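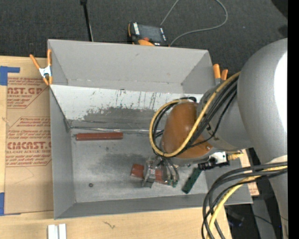 Who should be allowed to change the working limits of a robot cell once it has been signed off?

Only the person named on the cell's sign-off sheet, or a deputy appointed in writing, and every change should be followed by a fresh check at reduced speed before normal work resumes. This was the position put to our party at Trirnden, and it is the one the working group recommends to member sites.

Report of the visit to the Jileck handling laboratory, Trirnden

Purpose of the visit

The working group on safe use of robots in small workshops visited the Jileck laboratory on a Tuesday in October. Members had asked for a first-hand account of how a site with several bin-picking cells keeps its local rules in order. Jileck has operated under a written code of practice since it moved to its present building, and agreed to show us the code and the cells to which it applies. The group was received at 9.30 a.m. and left shortly after four.

Local rules

The code is a document of 80 pages, kept in print at the entrance to the hall and in electronic form on the site network. The printed copy is the controlled one. Our hosts explained that staff had previously worked from several electronic versions, and that two cells had been set up to different editions for most of a summer. The present arrangement is less convenient but has removed the difficulty.

Each cell has its own sheet at the front of the code. The sheet gives the permitted speed in each mode, the largest weight that may be lifted, the objects that may be placed in the bin, and the name of the responsible person. Work with an object not on the list requires a short written assessment. The form for this is a single side of paper and asks chiefly about sharp edges, weight, and what would happen if the object were dropped or crushed against the side of the bin.

Speed and access

With any person inside the marked floor area, arm speed at Jileck is held to 200 millimetres per second. This is a site rule and is applied to every cell, whatever the maker's handbook allows. The floor marking is renewed each spring. Visitors remain outside it at all times, and our party was asked to sign a sheet to that effect before entering the hall.

Handheld controllers were discussed at some length. The code requires the operator to be able to reach the stop control without leaning across the arm's path, and to check the position of the controller before each run. Several members of our group noted that their own rules say where the controller is to be stored at the end of the day but are silent on where it should be during work. The secretary has been asked to draft a clause.

Bins, clamps and surfaces

The group spent the later part of the morning on the picking cells. Contact between a metal fingertip and the inside of a bin is treated at Jileck as normal wear, to be inspected and recorded. In the bin we examined, the white slope was heavily scratched through its middle part, with the finish worn back to dark grey, and tape had been laid along the seam at the foot of it. Under the code, wear of this kind is entered in the cell log once a week. A bin is withdrawn when a loose edge can be felt with a gloved hand, or when tape has lifted along any part of a seam.

Bins must be secured before the arm is enabled. Spring clamps are accepted for light work, as on the cell in question, where there was one at each far corner. For heavier objects the code calls for bolted stops. Members questioned whether spring clamps should be accepted at all. Jileck's view is that a clamp which gives way under an unexpected load may do less harm than a fixing which does not, provided that the load limit on the cell sheet is observed. The group did not reach a common opinion and the matter will be taken up again at the spring meeting.

Cables

Cable routing took up more of the discussion than had been expected. The code requires enough slack for the wrist to turn through its full permitted range, and requires the operator to move the arm slowly to each end of that range after any cable has been changed. Loops near the wrist are allowed so long as they cannot catch on the rim of the bin. Our hosts conceded that this last point is a matter of judgement, and they intend to add a maximum loop size to the next edition. We would welcome a copy when it is issued.

Record keeping

The log is kept on a system supplied by Juvura. At the time of our visit it held 823 entries, of which the greater part were routine weekly inspections. Every unplanned stop is entered, including those with an obvious and harmless cause. The entry must be made before the cell is restarted. Our hosts reported that this was resisted at first and that the form was then cut down to four fields, after which compliance improved.

An outside review is carried out each year by Doležal. The reviewer selects 10 entries from the log and follows each one back to the cell, checking that the action recorded has been carried out. We were shown the most recent report. It raised two findings, one on an out-of-date cell sheet and one on a missing deputy's signature, and both had been closed.

Matters for member sites

The group recommends that member sites adopt a one-page cell sheet on the Jileck pattern, and that a single controlled copy of the local rules be kept where the work is done. Sites should also state in writing the point at which a worn bin is taken out of use. At present most of our members leave this to the operator.

The group makes no recommendation on a common speed limit. Conditions differ too widely between sites, and a figure adopted without a proper assessment of the cell would be of little value.

Copies of the blank cell sheet and the object assessment form may be had from the secretary on request. Jileck has asked that its name be removed from any version adapted for use elsewhere.

The group wishes to record its thanks to the staff at Trirnden for their time and for the lunch provided. The next visit is planned for the new year, and sites willing to act as host should write to the secretary before the end of term.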